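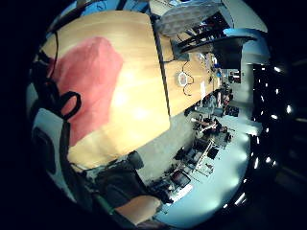

A pinkish-red cloth on a light wood tabletop.

My grandmother kept 18 dish towels in the drawer beside her stove, and every one of them had a job. The striped ones dried glasses. The waffle ones covered bread dough, and heaven help the grandchild who grabbed one of those to mop up spilled milk! I thought about that drawer a good deal this past September, when I drove out to Grosar, a river town with one stoplight and a very good pie counter, to see the old Foulkes mill.

Foulkes has been weaving kitchen and bath cloth since well before my mother was born, and the building sounds like it - a steady clatter you feel in your teeth long before you find the front door. On a good day the looms turn out 1000 towels, and the women at the hemming tables (several of them second generation) can tell by touch which loom a piece came off.

What I wanted to know, after 53 years of doing laundry, was why my towels go stiff. The answer I got was a little embarrassing. I use too much soap, and I always have. The leftover detergent settles down into the loops and stays there, and then I pile on fabric softener, which coats the cotton and leaves it worse at soaking anything up. The mill's advice is half the soap, no softener, and a good hard shake before the towel goes on the line or into the dryer.

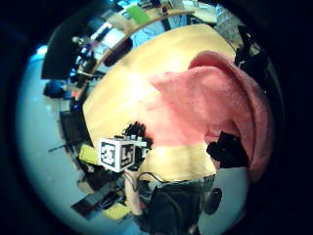 Pink terry cloth, bunched and folded on a round table.

Terry is a funny sort of cloth when you look at it closely. One set of threads is held tight while another is left slack, and the slack ones get pushed up into loops, row after row. If a loop snags, snip it and leave it alone - pulling only makes a longer one.

I came home with six bath towels and a bread cloth, and I have been stingy with the detergent ever since. The bread cloth has its own spot in the drawer now, and my husband has been warned.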